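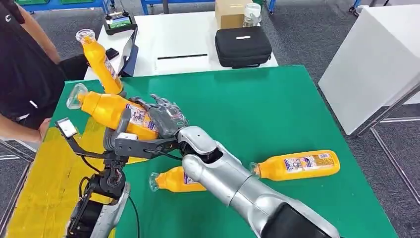 3.2 Second thoughts over small choices

I started this part of the study wanting to know why some people go back on tiny decisions and others never look at them again. I don't mean jobs or houses. I mean which pen, which seat, which mug out of a cupboard of mugs. My hunch going in was that the trouble would be worst when the options were nearly the same. Take the yellow bottles in Figure 2: the one in the hand and the one tilted just behind it carry the same printed label, and a sensible person would say it makes no difference which one you pick up. Plenty of the people I talked to would agree with that, and then tell me they'd still have put the first one back.

We asked 66 adults to keep a short notebook for one week in November. Each time they changed their mind over something small, they wrote down what it was and how much it bothered them, on a scale from 1 to 7. I read every notebook myself, then Jolanta Pietrzak read them again without seeing my notes (she is a far more patient reader than I am, and her margins are much neater). Where we disagreed we talked it out, usually over the phone, and where we still disagreed we dropped the entry.

What surprised me most was how little the size of the choice mattered! People gave a 6 to swapping one apple for another and a 2 to canceling a weekend away. The entries that scored high nearly always mentioned being watched, or the thought of being watched – a cashier waiting, a partner standing in the doorway. One woman wrote, "I didn't care which towel. I cared that he saw me not knowing." I have come back to that line many times while writing this section.

Nineteen people also did a follow-up interview. I asked them to think of one entry and walk me through it slowly. I had a list of prompts, which I mostly abandoned after the first couple of talks, as people did better when I kept quiet. Several brought up a parent who had teased them for dithering. Others said they liked going back and forth, that it was a bit like window shopping, and they were puzzled that I had put "bothered" on the form at all. They have a point. Botond Balogh had warned me about that word when I showed him the draft form, and I should have listened.

I would be careful about leaning on any of this too hard. A notebook only catches what a person notices, and someone who changes their mind all day long may stop noticing by lunch. Asking people to write it down probably made them do it less, too, or at least do it more self-consciously. I also have no good way to tell a person who enjoys weighing things up from one who has learned to say so. The interviews hint at a difference, and I come back to it in 3.3, where I look at the same people choosing alone and with company.

Filed under: Personality, Everyday Decisions, Working Papers

Search this site Go

Contact | © Maj-Britt Strand | Back to top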